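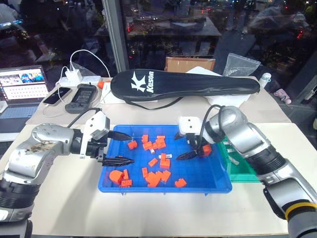 Todau wrote in to say that the clutch on these bricks is too tight for small hands, and that the set went back to the store after two afternoons. I have had the Fokier building blocks in use since March and can partly confirm it.

Fokier building set, 298 pieces
Reviewed 2019-09-15

Grip. New bricks need a firm push to seat and a real pull to separate. The tight fit eases with use, faster on the small bricks than on the large rounded pieces. A tall stack can be lifted by its top brick without coming apart. Two small bricks joined face to face are the worst case, as there is little to hold on to. A separator tool is not included and should be.

Color. I bought orange. The shade is consistent between bricks from the same bag. A refill pack bought later is slightly duller, visible in daylight and not under a lamp. White pieces are easy to pick out among the orange, so I use them to mark the corners of a build before filling in the walls.

Shapes. Mostly small bricks, plus a few half-cylinder pieces. The half-cylinders are the weak point of the assortment. They work as arches or tunnel roofs, and they roll when set down on the curved side. I would trade half of them for more long bricks.

Finish. Edges are clean. I found two bricks with a raised molding mark on one side, enough to leave a gap in a wall. A fingernail file took care of both. The surface picks up fine scratches from being stirred around, and these do not affect the fit.

Tray. A blue tray makes a sensible work surface for this color. Orange pieces are quick to find against it, and the rim keeps most of them off the floor. Spread out in a single layer the bricks can be sorted by eye. Piled in the original box, they cannot. The box is thin cardboard and split at a corner in the first month. Vasiliauskas sells a lidded tray of a suitable size, sold separately.

Cleaning. Lukewarm water, dish soap, a colander. Let them dry overnight on a towel with the open side down. Water stays inside the small bricks otherwise.

Compared with Solance. The Solance box has 500 pieces, a looser fit and more variation in color. It is the easier set to take apart. Builds of up to 23 layers stood without support in Fokier; the same tower in Solance leaned well before that height.

Rating: 4 out of 5. One point off for the missing separator.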